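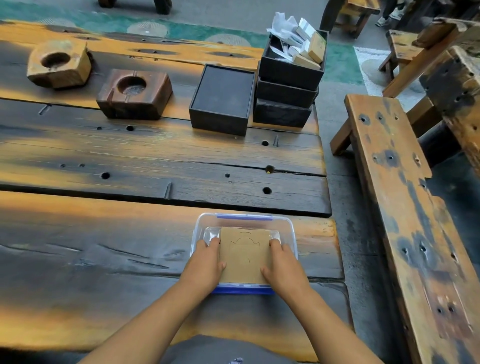

Setting the sheet by hand is the part of the job Suqin Wan would not give up, because a sheet that sits crooked in its container will send the arm to the wrong place all morning and no alarm will come on.

DRASTDEN, November 27, 2022 — Stelach today released a revised setup and care routine for Sima, its tabletop picking cell for small workshops. The routine was worked out with Utari, a Drastden maker of craft kits that has run a Sima cell since April, and it applies to every cell already in service. No new hardware is needed.

Sima picks loose parts from plastic containers and places them in kit boxes. Each container gets a sheet pressed into it before the parts go in. The outline of the part is drawn on the sheet in pencil, so the operator can see which way up the first piece goes and the cell's camera has a plain, dull surface to look at. Until now the manual gave the sheet one line. In the new version it has its own section.

Most of the service calls Stelach received from Utari over the summer came back to that one step. Sheets lifted at one side, parts slid under them, and the gripper closed on the sheet instead of the part. Stelach technician Thijs Leemans spent 2 days at Utari going through the call log and found 17 stops with the same cause.

"We had been looking at the gripper pads and the air supply," said Leemans. "We changed the pads twice. They were fine both times. The sheets had been cut a little too wide for the container, so they bowed up in the middle when someone pushed them in."

Under the revised routine, the operator tries the sheet dry in the empty container before anything is taped. Both hands go on it, one to each side, and it is pressed down until it stays down after the hands come off. If it bows, it is trimmed on one side only. The drawn outline must still be readable afterward. A sheet that has been creased is thrown away and redrawn.

This is done at a bench away from the cell. At Utari, operators had been fitting sheets inside the guard with the arm parked, which meant the cell stood still while they worked. Sheets are now prepared while the previous kit is running.

The other changes are smaller. The camera window is wiped at the start of a shift with a dry cloth, before the lamp is switched on. The gripper pads are checked against the wear mark every 56 hours of running time instead of once a month, since sites run the cell for very different lengths of time. Pads that have gone shiny are replaced as a pair. The zero position is checked after any container change, using the pin supplied with the cell — the older printed instructions called for this only after a power cut.

The routine also asks operators to keep a short written log next to the cell. Date, container, what was changed. Bart Hermans, production manager at Utari, said the log was the part his team argued about most.

"People did not want another form," Hermans said. "We got it down to one line per entry and put a pencil on a string. Now when the cell stops on a part it picked happily yesterday, we can see that somebody put in a new sheet after lunch."

Utari has had 3 stops caused by sheets since it switched to the routine, all during the first week. One of them was on a container that had been missed when the old sheets were taken out.

Stelach has rewritten the repair pages as well. Swapping the wrist cable no longer requires removing the base cover, provided the cell was delivered with the hinged side panel. Cells with the fixed panel should still be opened from below, with the arm supported. Sigrun Boström of Stelach's service desk said customers who are unsure which panel they have can send a picture of the left side of the base and will get an answer the same working day.

The revised manual is free to all Sima owners and can be requested from the service desk. Printed copies in a wipe-clean cover will go out with the next order of gripper pads. Owners who have written their own sheet instructions are asked to send a copy to Arnout Brouwer, who edits the manual and also handles press questions for Stelach.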